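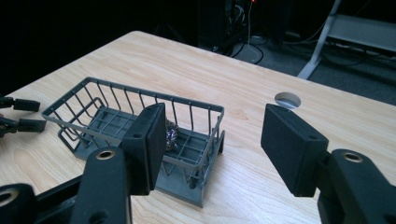 Slavica Ristić 在看完上一次的报告以后写道,篮子放在桌上她不反对,可是她想知道,篮子里的东西最后由谁拿走,什么时候拿走。如果这件事没有写清楚,她说,过几个月每张桌子上都会有一个很漂亮的垃圾堆。

我觉得这个意见是对的,所以这次报告从篮子开始写,然后再写桌面、走线孔、使用人的意见和经费。上次的报告顺序是按照申请书的,读起来有一点累,请 Petek 基金的各位老师原谅。

项目名称:Samaton 公共工作桌整理与维护
地点:Arby 楼,一层公共工作室
报告阶段:第二阶段(到三月为止)

一、桌上的篮子

申请书里写的是“桌面小型收纳用具”。当时我们还没有决定用什么。第一阶段试过带盖的小盒子,结果不太好:盖子关上以后,大家看不见里面,也就忘记里面。有人把吃剩的饼干放进去,等发现的时候已经不能说是饼干了。所以第二阶段换成灰色的铁丝篮,长方形,四面都是细的竖条,下面有一个灰色的底座。

选择这种篮子有两个考虑。第一,从旁边就能看到里面有什么,不用走过去打开。第二,底座把篮子稍微抬高一点,篮子的铁丝不直接碰到木头。第一阶段有一张桌子被金属罐子的底边划了一条很长的线,到现在还在,我们不想再有这样的事情。

篮子的用途也改了几次。最开始我们希望大家放笔、尺子、夹子。可是实际上,人们喜欢把手里的小东西随便放进去,比如糖纸、一小团锡纸、用过的便利贴。我本来想写一个通知,禁止放这些。后来同事们讨论了一个下午,认为禁止是没有用的,因为人坐在桌子前面,不愿意为了一张糖纸站起来走到门口的垃圾桶。放在篮子里,至少比放在桌面上或者塞进走线孔要好。

现在的规定是这样的:
篮子可以临时放干的、小的东西。
食物、茶包、湿的纸不可以放。
离开的人把自己放的东西带走。
晚上关门以前,当天值班的人把所有篮子看一遍,剩下的纸屑倒掉,剩下的文具放到门旁边的柜子里。

Ristić 女士问的“谁拿走、什么时候拿走”,答案就是最后一条。值班表贴在柜子的门上,值班的人看完以后写名字和时间。第一个星期写得很认真,第二个星期有两个晚上没有写。我问了那两个晚上值班的同事,一位忘记了,一位说她做了但是找不到笔。我们后来用绳子把一支笔系在值班表旁边。

还有一个小问题要报告。篮子的底是格子的,很小的东西会从格子里漏下去,落在底座上,倒的时候倒不出来。这些碎屑要把篮子拿起来,用刷子刷。供货的 Posteck 公司说,可以另外提供一种薄的垫子。我们要了一块来试,还没有结果,下次报告再写。

二、桌面的处理

桌面是浅色的木头,颜色很淡,木纹细,有一些地方是波浪的样子,有一些地方弯成很大的弧形。开始的时候有人建议换成白色的桌面,理由是容易看出脏。我不同意这个建议,楼里的大部分使用人也不同意。木头的桌面让房间比较温和,而且坏了可以修。

第二阶段桌面的工作分成清洁、打磨、上油。清洁用温水和中性的肥皂水,布要拧得很干。打磨只做有伤的地方,顺着木纹的方向,用细的砂纸。这里我们犯了一个错误:第一张桌子打磨的时候,志愿的同学很努力,用力太大,有一块地方比旁边低了一点。眼睛看不太出来,手摸可以感觉到。从第二张桌子开始,我们先在桌子反面试一下,再做正面。

上油以后要等。申请书里写等一个晚上就可以使用,经验告诉我们一个晚上是不够的,空气潮湿的日子要更久。有一次早上开门,一位使用人把文件放在上面,文件的背面有了油的印子。我们向他道歉,并且帮他重新打印了。以后每次上油,我们都把那张桌子用绳子围起来,绳子上挂一张纸,写着可以使用的日期。

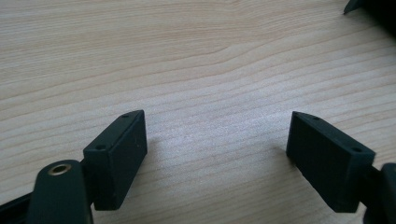
油干了以后,光照在桌面中间的时候会有一点反光,不是很亮。有几位使用人担心反光影响看屏幕。我们请他们坐下来试了一个上午,有一位觉得需要把屏幕转一点方向,其他人没有觉得不方便。如果以后意见变多,可以换一种更哑光的油,Posteck 的目录里有,价格差不多。这件事现在不急。

关于水杯的印子,我们的看法和申请书里不一样。申请书里计划给每个座位发杯垫。第一阶段发了,很快就不见了一大部分。有人当作书签用,有人垫在桌脚下面,有人带回家了。第二阶段没有再买杯垫。我们在柜子里放了一块干净的布,谁洒了水谁擦。到现在为止,新上油的桌面上有过一次很淡的圆印,用布蘸一点油擦过以后就没有了。

桌子的边也需要注意。桌面中间的磨损比较少,靠近人坐的那一边磨损比较多,因为手臂总是放在那里。下一次上油,这条边要多做一遍。这个意见是负责木工的同事提出的,我认为很合理,已经写进工作说明。

三、走线孔

桌面上有圆形的走线孔,让电源线从下面穿上来。孔本身没有问题,问题是孔的用法。没有盖子的时候,从孔里可以直接看到地面,于是有些东西就从这里去了地面:回形针、橡皮的碎块、耳机的小零件。扫地的阿姨对我说,她只要看地上,就知道哪张桌子的孔在哪里。

第二阶段我们想过三个办法。一个是把所有的孔用盖子盖上,这样线就不好穿。一个是在孔的下面挂一个小布袋,接住掉下来的东西,可是坐着的人膝盖会碰到。还有一个是什么都不做,只把篮子放在离孔不太远的地方,让手先找到篮子。目前使用的是最后这个办法,不花钱,效果看起来也还可以。地上的小东西少了,这是扫地的阿姨说的,我们没有做正式的统计,所以我不敢在报告里写得太肯定。

线的整理还没有做完。有的插座在墙边,线要走很长的路才到桌子下面。电工建议用扎带把线固定在桌子的横梁上,我同意,但是要请他避开会活动的部分。这个工作放在第三阶段的前面。

四、使用人的意见

我们在这个阶段请使用人填写了问卷,收回 57 份。问卷很短,印在一张纸的一面上,因为上一次的问卷太长,有人只填了前面。

对桌面的意见大部分是好的。有人写“摸起来舒服”,有人写“终于不粘了”。后面这一句让我有点不好意思,因为我以前不知道桌面是粘的。

对篮子的意见比较分散。喜欢的人说,东西有了一个地方,离开的时候收拾得快。不喜欢的人说,篮子占地方,两个人面对面坐的时候,放大的图纸就要把篮子搬来搬去。我自己也试过,确实是这样。我们的建议是,放图纸的长桌不要固定放篮子,需要的人自己到柜子那里去拿。这一条从四月开始试行。

有一份问卷的背面写了很长的一段话,没有署名。这位使用人说,整理不应该变成互相监督,他看见有人把别人篮子里的东西拍了照片发到群里,觉得很不舒服。我和同事认真地谈了这件事。我们在群里写了一个说明:如果看到篮子满了,请告诉值班的人,不要去找是谁放的。写了以后,没有再发生这样的事情。

还有使用人希望把开放时间延长到晚上十点。这个问题和本项目没有直接关系,我已经转给楼里的办公室。

五、经费和采购

第二阶段共购买铁丝篮 25 个,已经全部到货。其中 2 个在运输的时候底座变形,放在桌上会摇,Posteck 已经答应换新的,旧的不用寄回去。换的新篮子还没有收到,我每个星期写一封信去问。

木蜡油、砂纸、布和刷子按照计划购买,发票已经扫描,放在附件里。砂纸买得多了,是我算错了桌子的面积,把长度当作两边都有。多的砂纸可以在第三阶段使用,不会浪费,第三阶段的砂纸预算因此可以减少。

杯垫的预算没有使用。我们希望得到 Petek 的同意,把这部分钱转到走线的材料上。如果按照规定不可以转,我们就退回,请告诉我用什么表格。

人工方面没有超过预算。有一部分打磨是学生志愿者完成的,他们不要报酬,我们请他们吃了一顿午饭,这顿午饭没有算在项目里面。

六、和计划不一致的地方

请允许我把不一致的地方集中写一下,方便审查。

桌面上油的进度比计划慢。原因是等待干燥的时间比较长,而且我们不愿意同时围住太多桌子,使用人会没有地方坐。靠窗的桌子已经完成,靠里面的桌子还没有开始。

杯垫取消了,理由在上面写过。

带盖的盒子换成铁丝篮,这个变化在上一次的邮件里得到过口头的同意,可是我没有找到书面的回复。如果需要补一份说明,我可以马上写。

值班的制度在申请书里没有,是后来加上的。它现在依靠几位同事的好意,暑假的时候可能会有困难。我还没有好的解决办法,如果其他得到资助的项目有经验,很希望能够介绍给我们。

七、下一阶段的工作

靠里面的桌子,清洁、打磨、上油,一次只做一张。
已经完成的桌子,靠人坐的一边补一遍油。
桌子下面的线用扎带固定,由电工完成。
试用 Posteck 的篮子垫,写出结果。
长桌的篮子改为自己取用。
值班表印新的,字大一点,现在的时间那一栏太窄,写不下。

关于 Ristić 女士的意见,还有一点要补充。她在信的最后问,能不能在下次来访的时候看一看晚上关门以前的整理,而不是白天已经收拾好的样子。当然可以。请在来以前告诉我大概几点到,晚上楼的正门是锁着的,要从自行车棚旁边的小门进来,我会在那里等。

附件:发票扫描件、问卷空白样张、值班表复印件、桌面处理工作说明(修改稿)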